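Section 4: Running a visitor demonstration

If you have got this far, your machine is unpacked, charged and standing on its own two feet, and you are very likely thinking about showing it to people. We hope so! Open days are where most of our owners find out how much they enjoy this work, and in our experience visitors are kind and patient and would much sooner see an ordinary household job done slowly than a clever trick done fast. This section takes you through a bedroom tidying demonstration from the evening before to the last goodbye. It was written by Aleksi Manninen of the Kinnunen demonstration team, who has given this talk more often than he cares to remember, and it was last looked over on 12th November.

Please read Sections 2 and 3 first. Nothing here replaces the safety checks in Section 2, even if you know them by heart.

4.1 Choosing and preparing the room

A bedroom makes a lovely setting. Everybody knows what one is for, and a bed gives the robot a wide, soft surface at a handy height. A spare room will do nicely, or a corner of a hall with a bed brought in.

1. Measure the clear floor beside the bed. The robot needs at least 188 cm along the side it will work from. Measure from the nearest fixed thing (a wardrobe or a radiator, say) and not from the wall behind it.

2. Check the carpet. Short, dense pile is best. Long pile catches at the front of the foot, and a loose rug must be taken up altogether and put in another room, where nobody will be tempted to bring it back because the floor looks bare.

3. Make the bed in the usual way, with a duvet and, if you have one, a throw across the lower part. Choose plain bedding in pale colours. Patterned covers can be used, but the Estimlow vision software takes longer to find the edge of a garment on a busy pattern, and a long pause feels longer still with people watching.

4. Draw the curtains halfway if the sun comes straight in. In August especially, a low evening sun across the bed will give you hard shadows, and these are worth avoiding while you are still learning.

5. Run the mains lead along the skirting board and tape it down every 600 mm. Do not run it under the bed.

Note: If your room has two doors, decide now which one visitors will use and lock the other. It sounds fussy, but you will be glad of it when a late party arrives in the middle of a lift.

4.2 Setting up the visitor line

1. Put out the Ondik floor posts supplied with your kit, with the cord between them, so that the nearest visitor stands no closer than 263 cm to the robot's shoulder. The posts are weighted, so do lift them with both hands.

2. Stand where the visitors will stand and look towards the bed. If you can't see the top of the throw, neither can they, and a small step or low platform for children is well worth finding.

3. Place your own chair inside the line, on the side away from the door, with the stop handset in your lap. One person holds the handset for the whole demonstration and does nothing else. If you are the one talking, please let somebody else hold it.

Caution: Never pass the stop handset across the line, and never let a visitor try it "just to see", however nicely they ask. The arms are held up by their motors. When the stop is pressed they are lowered under control, but the hands may still come down on whatever is beneath them.

4.3 Laying out the items

You will want a handful of everyday textiles and something to put them in. We suggest a garment or two, a small cloth and a towel, along with a shallow tray or basket with low sides. Deep laundry bins look the part, but the wrist has to bend sharply to reach over the rim, and we have had more dropped socks that way than any other.

1. Stand the tray on the floor against the bed base, towards the robot's left, where the left hand can reach the rim without the body having to turn.

2. Lay the garment on the bed within easy reach of both hands. Don't fold it. A garment that has been dropped down any old how is a fairer test and a more cheerful one, and visitors can tell straight away when things have been arranged too carefully.

3. Put the cloth with the garment if you would like to show sorting. White on black is the easiest pairing for people to follow from the back of the room.

4. New clothes may be used with their shop tags still on. Check that the string is sound first, and that the tag lies free on the bedding where a finger won't catch in the loop.

5. Take away anything with buttons missing, pins, hard buckles or long drawstrings.

Note: Avoid anything silky for your first few demonstrations. The finger pads are firm and slightly ribbed, and slippery cloth tends to slide out between them just as you have everybody's attention.

4.4 Bringing the robot to the ready position

1. Switch on at the back panel and wait for the steady green light. This can take nearly 2 minutes, so do it before the visitors come in, or keep a story ready for the wait.

2. Choose Bedside from the Places menu and then press Approach. The robot will walk to the bed and stop with its legs close to the base.

3. Press Hands Ready. Both arms come forward, the left towards the tray and the right towards the bedding, with the fingers open.

4. Put the head view up on your wall screen by choosing Share View. Do this every time if you possibly can. It is by far the most popular part of the morning, and people who have been hanging back by the door will come right up to the cord to look at it.

5. Compare your screen with the picture that follows. You are looking for the garment and the tray both in view, and for a hand on each side.

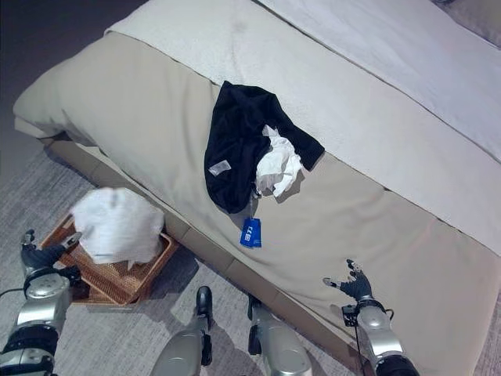
Fig. 4.1 Head view at the bedside, with the towel in the tray and the black garment on the throw.

6. If the tray is missing from your view, press Look Down once. If the garment is missing, move the garment and leave the head alone. Stand the robot down with Hands Rest before you reach in, and wait until both arms have stopped moving.

7. Check both arm cables. Each should run back along its arm with a little slack. A cable pulled tight at this point will be tighter still once the arm stretches out.

4.5 Giving the demonstration

1. Welcome your visitors and tell them what the robot is going to try. Try is a useful word, and we recommend using it often.

2. Say clearly that you are about to begin, look to your handset holder for a nod, and press Start Task.

3. Talk quietly while it works, and leave gaps. Visitors like to hear the motors, and the best questions usually come in the silences.

4. If a garment is dropped, let the robot have a second go. If it is dropped again, press Pause, explain what went wrong and carry on with the next item.

5. When the task is over, press Hands Rest and then Step Back. Invite questions once the robot is standing clear of the bed.

Caution: Do not run the task a third time without a rest. The wrists grow warm with repeated lifting, and the Atex temperature guard will slow the arms down if they get too hot. Leave the robot standing until the wrist symbol on the handset goes out, and offer everyone a cup of tea.

4.6 After the visitors have gone

1. Walk the robot back to its stand before you take down the cord.

2. Wipe the finger pads with a barely damp cloth. Lint from towels gathers between the joints and is much easier to remove on the same day.

3. Write down anything the robot found difficult, with the name of the item, in the log pages at the back of this guide. Bring them along to your yearly service, where our engineers will read every line.

4. Put the handset on charge. For battery care and storage, turn to Section 5.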